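Kitchen worktop

Reading time: 6 min

A kitchen worktop (also countertop, counter or, in parts of northern England, bench) is a flat, raised surface fixed over base cabinets or supported on a frame, used for preparing food and for standing small appliances and storage vessels. The term is normally kept for fixed surfaces. A free-standing table used for the same work is a preparation table, and the movable block on castors is treated separately under Kitchen island.

Terminology

"Worktop" is the usual word in British trade use and "countertop" in North American use. "Counter" came into the kitchen from shops, where it meant the surface across which money was counted. Manufacturers' literature often separates the worktop proper from the upstand, a low strip of matching material fixed to the wall behind it, and from the splashback, a taller panel of tile, glass, metal or timber. In older joinery drawings the whole assembly may be labelled "dresser top" even where no dresser is present.

History

Before the fitted kitchen became common, food was prepared on a table in the middle of the room, with a separate slab of stone or slate kept in the larder for pastry and dairy work. The continuous worktop spread in Europe between the two world wars, when planners of small flats began to treat the kitchen as a workplace with a fixed order of tasks. Linoleum over softwood was a common early covering. It was warm and quiet but lifted at the joints.

Decorative laminate replaced linoleum in most new housing after the Second World War. The postformed edge, in which the laminate is heated and bent over a rounded front, removed the exposed front seam and allowed tops to be supplied in long standard lengths. The works at Leston, later absorbed by the Hikinthorpe board mill, supplied postformed tops mainly to local authority housing. Its early pattern books list plain colours and a linen weave, with stone effects added later.

Pale veined patterns, both natural and imitation, became widespread in domestic kitchens from the turn of the present century and remain among the most frequently specified finishes.

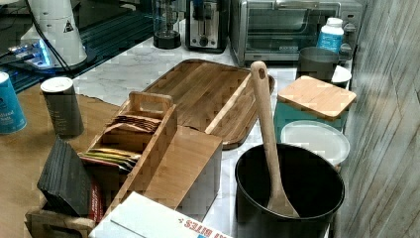 White and grey marble-look worktop in domestic use.

Materials

Natural stone. Granite is hard, resists heat well and takes a polish. Marble is softer and is etched by acids such as lemon juice and vinegar, leaving dull marks which can be removed only by re-polishing. Slate and soapstone are less common. Most natural stones are sealed after fitting and resealed at intervals which depend on the porosity of the stone.

Engineered stone. Crushed mineral bound with resin and pressed into slabs. The colour is consistent from one slab to the next. The resin limits resistance to heat, and a pan taken directly from the hob may discolour or crack the surface. Dry cutting of slabs with a high silica content releases fine dust that causes serious lung disease, and controls on its cutting and sale have been introduced in several countries.

Laminate. Layers of resin-soaked paper pressed together and glued to a board core. The printed layer may reproduce stone, timber or a plain colour. The surface itself is waterproof. The core is generally not, and failure nearly always begins at a cut-out or joint where water has reached the board and swollen it.

Timber. Solid staves of oak, beech, iroko or similar woods, glued edge to edge. Timber tops move across the grain with changes in humidity and must be fixed through slotted brackets. They are oiled before fitting, on both faces, and regularly afterwards.

Solid surface. Acrylic or polyester resin with a mineral filler. Joints are bonded with coloured adhesive and sanded until inconspicuous. Scratches can be sanded out in the same way.

Stainless steel. Usual in commercial kitchens. The sheet is folded over a board or a welded frame, often with an integral sink and upstand.

Other materials include cast concrete, glazed lava stone, sintered ceramic slab and tile on a bedded base. Tiled tops have declined because of the difficulty of keeping grout clean.

Dimensions

Height is the dimension most often disputed. Fixed standards assume a user of average stature, and a surface suited to washing up is too high for kneading and too low for close knife work. Some manufacturers offer split-level runs for this reason. Depth is governed by the cabinets below, with an allowance for pipes at the back and a small overhang at the front. A drip groove may be cut on the underside of the overhang so that spilt liquid falls clear of the drawer fronts.

Slab length is limited by the quarry block or by the press. The Mavromatis tables, used by some fabricators to plan cuts, give 3,000 mm as the usual limit for a single piece carried by hand, and recommend a joint within 2,000 mm of any sink cut-out. A joint should not be placed over a dishwasher, where rising steam shortens its life.

Cutting and surface protection

None of the common materials other than timber is suited to direct cutting. Stone and ceramic blunt the knife, while laminate and solid surface are scored by it. A separate board is therefore used. Close-grained hardwoods such as maple, beech and sycamore are preferred, since open grain holds moisture and food residue. End-grain boards, in which the fibres stand upright, are easier on the blade but heavier and more likely to split if left standing in water. A damp cloth beneath the board stops it from slipping on a polished surface.

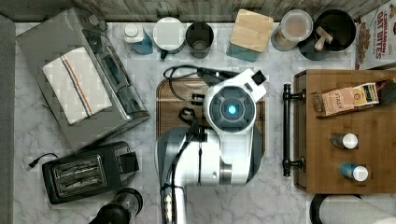
One reader of an earlier version of this article objected that the advice on boards understates the case for end grain, having used the same end-grain block for nine years with no treatment beyond mineral oil and no sign of splitting. The reader added that damage to such blocks generally follows soaking in the sink, and that wiping and drying on edge is sufficient.

Layout and use

Studies of kitchen planning distinguish the total length of worktop from the clear length, meaning the part left free once appliances and storage vessels have been put in place. The two differ considerably in most households. In the Gondov survey of rented flats, 57 per cent of the worktop length was permanently occupied, chiefly by kettles, toasters, small ovens and dry goods. The clear part was most often a single stretch between sink and hob.

Deep tops allow a back row of containers to be kept while the front remains free. Corner areas are difficult to reach and tend to be given over to items seldom moved. Heat-producing appliances need a ventilation gap at the sides and rear as stated by the maker, and should not be run directly beneath low wall cabinets. 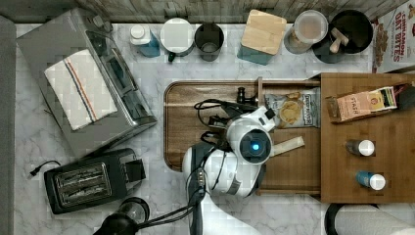

Toaster oven and two-slot toaster on a marble-patterned worktop, with containers along the back.

Care

Routine cleaning of all types is by warm water and a mild detergent. Abrasive powders dull laminate and polished stone. Limescale remover should be kept off marble and other calcareous stones, which it attacks immediately. Oil stains in unsealed stone may be drawn out with a poultice of absorbent powder left under film overnight. Light burns in timber are scraped and re-oiled; burns in laminate cannot be repaired and are usually dealt with by letting in a piece of steel or tile.

See also

Base cabinet
Kitchen island
Splashback
Upstand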